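Ticket 827: Label printer at counter station drops last two lines of allergen text
Site: Bristano, Rusville
Product: Farnine Counter (label module)
Opened by: Rhun Skyrme, Bristano
Assigned to: Gwawr Llewellyn, Gwynne Support
Priority: Normal
Status: Closed

Summary

Price and allergen labels printed from the counter station come out with the bottom of the text missing. The item name, price and barcode print correctly. The ingredient block is complete on short items and truncated on long ones. The same items printed from the back office station are complete. Both stations use the same model of thermal printer and the same label stock.

Log

Rhun Skyrme, 8:12
First noticed on the fried and filled items after the July update. Item 657 (twisted doughnut, plain) should end with "Contains: wheat, milk, egg. Made on equipment shared with tree nuts." At the counter it ends after "Contains: wheat, milk." The label length is the same, there is just blank space where the rest should be. We have stopped printing at the counter and are carrying labels over from the back office. That works but it is slow during the morning.

Things already tried:
Power cycled the printer.
Changed the roll.
Ran the calibration from the printer's front button. It fed three labels and stopped on the gap as it should.
Swapped the USB cable with the one from the back office.

No change from any of these.

Gwawr Llewellyn, 8:40
Thank you. Please leave the counter printer out of use for anything with an allergen statement until this is closed. A label that is missing "egg" is worse than no label.

I need three things:
1. The configuration label from each printer. Hold the feed button until the light blinks once, then release.
2. The template version shown under Labels > Templates on each station.
3. Confirmation of whether the text is missing in the on-screen preview as well, or only on paper.

Rhun Skyrme, 9:05
Configuration labels scanned and sent by e-mail. Template version is the same on both stations. The preview shows the full text on both. It is only missing on paper, and only at the counter.

Gwawr Llewellyn, 9:31
Compared the two configuration labels. Firmware matches. Darkness and speed match. Print width matches. Label length differs: the back office printer has the full length stored, the counter printer has a shorter value. That would explain clipping at the bottom, except that you report blank space on the label below the cut. A short stored length normally gives you a short image followed by a feed to the next gap, so the two are consistent. I had first read your note as a blank area inside the printed border. Please confirm whether the border line at the bottom of the label prints at the counter.

Rhun Skyrme, 9:38
It does not. No bottom border. I had not noticed.

Gwawr Llewellyn, 9:44
Good, then the stored length is the likely fault. Please do the following at the counter station:
1. Close Farnine Counter.
2. Open the printer's properties in Windows, then Printing Preferences, then Page Setup.
3. Choose the stock named "Bakery tall." If it is not in the list, stop and tell me.
4. Apply, close, and reopen Farnine Counter.
5. Print one label for item 657.

Rhun Skyrme, 10:02
"Bakery tall" was in the list but "Default" was selected. Changed it and applied. The test label for 657 is complete, with the bottom border. Printed five more items from the fried range, all complete.

Gwawr Llewellyn, 10:10
Please restart the computer and print the same label again before you put the station back in service. I have seen the selection revert on restart when it is set for the user and not for the machine.

Rhun Skyrme, 10:26
It reverted. "Default" is selected again and the label is clipped.

Gwawr Llewellyn, 10:35
As expected. The preference has to be set in Printing Defaults, under the Advanced tab, and that needs an administrator account. The account you are signed in with is a standard one. I can connect remotely at 1:30 if the station is free. Please leave it switched on and signed in.

Rhun Skyrme, 10:37
1:30 is fine. Counter is quiet then.

Gwawr Llewellyn, 1:52
Connected. Findings:

The update removed and reinstalled the printer driver at the counter station. The reinstall created a second queue with "(Copy 1)" at the end of the name. Farnine Counter was pointed at the copy. The copy had no machine-level stock setting, so every restart brought it back to "Default."

Actions:
Deleted the copied queue.
Pointed Farnine Counter at the original queue.
Set "Bakery tall" in Printing Defaults.
Cleared the spool folder. It held 100 stale jobs, all from the copied queue.
Restarted twice. Setting held both times.

The back office station was not affected. Its driver was already at the version the update carries, so the installer skipped it.

Please test with the longest label you have.

Rhun Skyrme, 2:15
Longest is the assorted box. Prints complete. 657 prints complete. Back in service.

One more item while the ticket is open. The tile for 657 on the counter touch screen is a gray square. It had a picture before the update. The other tiles are fine.

Gwawr Llewellyn, 2:24
Separate fault, but I will handle it under this number. Tile pictures are stored by item number, and the import rejects any file over 500 KB without showing a message. If the original file was over that limit, the tile would have kept working from cache until the update cleared it. Send me a picture and I will resize and load it.

Rhun Skyrme, 2:41
Attached.

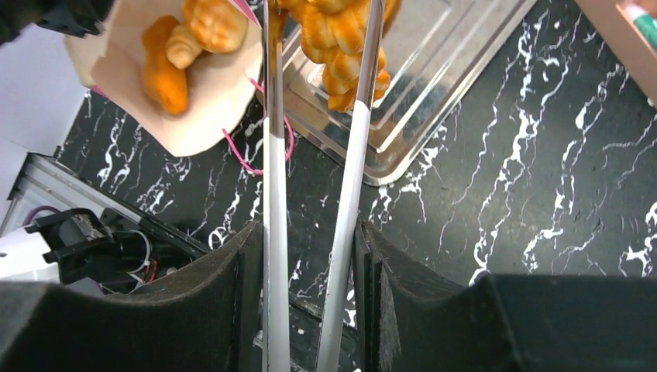 Attachment 1: item 657, twist held in tongs over clear tray.

Gwawr Llewellyn, 2:58
Received. Resized, cropped to the pastry and loaded against 657. Refresh the item list at the counter (Items > Reload) and check the tile. The tile is small, so the ridges in the twist may not show well on it. If staff have trouble telling it from another item, turn on the name strip under Display > Tiles.

Rhun Skyrme, 3:06
Tile shows. Name strip turned on for all tiles, it is easier to read anyway.

Gwawr Llewellyn, 3:20
Notes for closing:

Root cause, labels: duplicate print queue created by the driver reinstall, with no machine-level stock size.
Root cause, tile: cached picture removed by the update, source file presumed over the import limit. Not confirmed, as the original file was not kept.
Fix: see 1:52 and 2:58.
Follow-up on our side: request to Farnine for an error message on rejected tile pictures. Also a line in the update instructions — check for a queue ending in "(Copy 1)" before the first print.
Follow-up at site: pull any labels printed at the counter between the update and this morning and reprint them from either station. Check shelf stock as well as the case.

Rhun Skyrme, 4:47
Shelf and case checked. Old counter labels pulled and destroyed, replacements on. OK to close.

Gwawr Llewellyn, 4:50
Closed.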